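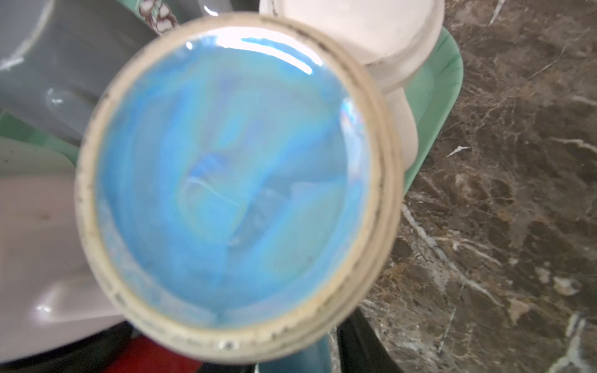 Wrist camera view, straight down onto the counter. I love that blue.

Two grippers, one arm, one very busy countertop. I have been looking forward to this since the second gripper showed up, and I finally got a whole day with both of them (Mon 18 January, which I took off work, and I regret nothing).

The two are the Covard, which I have been running since last summer, and the Clatis, which is the newer one and costs a fair bit more. Both bolt to the same wrist plate with an adapter I printed myself, so the arm, the controller and the camera stayed the same all day. The only thing I swapped was the hand.

Let me start with the Covard, because I know it so well by now. It is light, it closes fast, and it is wonderfully easy to talk to. You send it a width and it goes there. What it does not do well is tell you how hard it is squeezing. There is a current reading, but it jumps all over the place until the fingers stop moving, so I had been averaging it over 200 milliseconds and hoping for the best. That works fine on boxes. On anything round with a smooth side I always end up squeezing more than I want to.

The Clatis has proper force control, and wow, does it make a difference in how you plan a grasp! I set a target and let it settle. You can hear it settle, too – a tiny buzz as the fingers find their spot. It is slower to close, and the first hour went to a firmware update that moved half of the settings to a different menu, but after that I was grinning like a kid.

I ran the same script with each hand, 6 objects in a shuffled order, until I got tired or the log got long. By dinner the log had 3389 lines in it, and 2189 of those came from the Clatis because I kept finding excuses to put it back on.
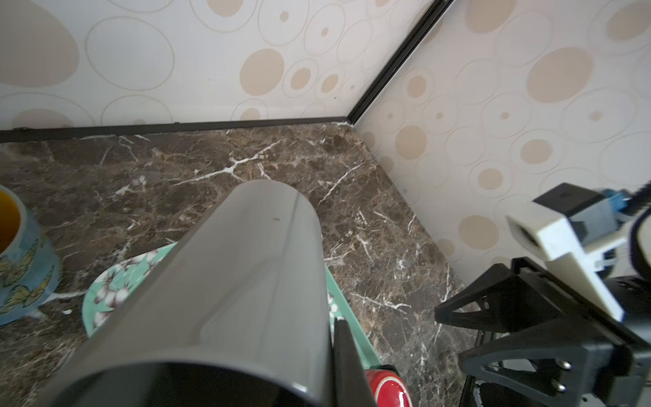
Gray cylinder up close, with the black finger alongside it and the arm hardware off to the right.

Big smooth cylinders are my favorite test, and they are where I learned the most. With a width command you have to know the diameter pretty well before you go in. With a force command you can be sloppy about it and the hand sorts it out. The catch is the approach angle. If you come in a few degrees off, one finger touches first and nudges the object over, and force control will not save you from that. I had to slow the last bit of the approach way down on both hands.

The camera placement deserves a post of its own. Having it at the wrist is great for lining things up near the fingers, but a large object fills up the view in a hurry. Glossy stuff is a pain as well. Highlights shift as the wrist turns, and my edge finder loves to call a highlight an edge. Turning the exposure down helped some. The marble has veins running everywhere, so the edge finder had plenty to chew on there too.

Teodoro Gatchalian wrote to me after my last post to suggest softer finger pads, and I have a sheet of silicone from Hellwig waiting to be cut. Thicker pads on the Covard might hide a lot of its squeezing trouble for very little money. I want to try that in February, before I decide which hand stays on the arm full time.

If you have run either of these with a Virkon controller, please leave a comment. I would love to know what update rate you get.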